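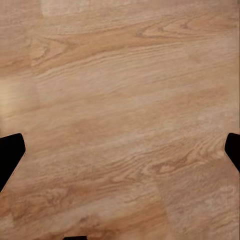 Fingers open, wood below, nothing in the gripper. View from the simulated wrist camera.

Setting up the wrist cameras on the Oneck cell

I put this off for ages, and then Barbara Sikora asked me how I'd set ours up and I couldn't give her a straight answer. So I've gone back through the whole job from scratch and written it down as I went. It's all in simulation, so you can have a go with a cup of tea and no risk to anybody's knuckles.

You'll need the Oneck scene loaded and the arms parked. I keep the table bare of small bits for this. Once there are cups and blocks lying about, I start looking at them and stop looking at the gripper.

First, open the fingers all the way and bring up the wrist view. You want a fingertip coming in from each side and a good wide gap between them. Mine had more of the left finger showing than the right, so don't panic if yours does too. Write down what you've got before you touch anything! I skipped that the first time and spent a whole evening trying to get back to where I'd started.

Next, nudge the camera mount sideways in the scene file. Tiny steps, one at a time, and reload after each one. I saved every version with a number on the end and stopped at 7, and that's the one in the Skirnadside folder now. If the view jumps a long way after a small change, check whether you're moving the mount or the camera inside it — they have separate offsets, and I've mixed them up more often than I'd like.
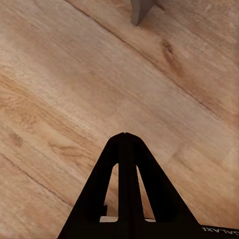 Reading time: 2 minutes

Now close the gripper and look again. With ours shut, the fingers make a tall black A with a rounded top, and there's a tiny notch right at the tip. That notch is what I line up on. Put a bit of tape on your monitor if you like (Mio Oda does, and her screen is covered in the stuff), or use the crosshair overlay if your viewer has one.

Look through the two slots as well. You should see the table through both of them. If a slot is solid black, the finger mesh has probably been loaded twice, and you'll want to delete the spare before you go any further.

The GALAXE lettering reads mirrored in this view, bottom right. I left it alone. If you decide to flip your feed, flip it in the viewer only and leave the saved frames as they are, or your left and right will stop agreeing with the joint readings and you'll have a miserable afternoon.

Last job is the wood. The grain is handy for checking focus and blur, but I don't measure from it. Swap the table texture and all your lovely landmarks go with it. For distances I use the table coordinates in the scene file and nothing else.

Save, close everything, open it again and run through both finger positions once more. Then copy the mount offsets into the notes file with your initials, so whoever's on next can find them.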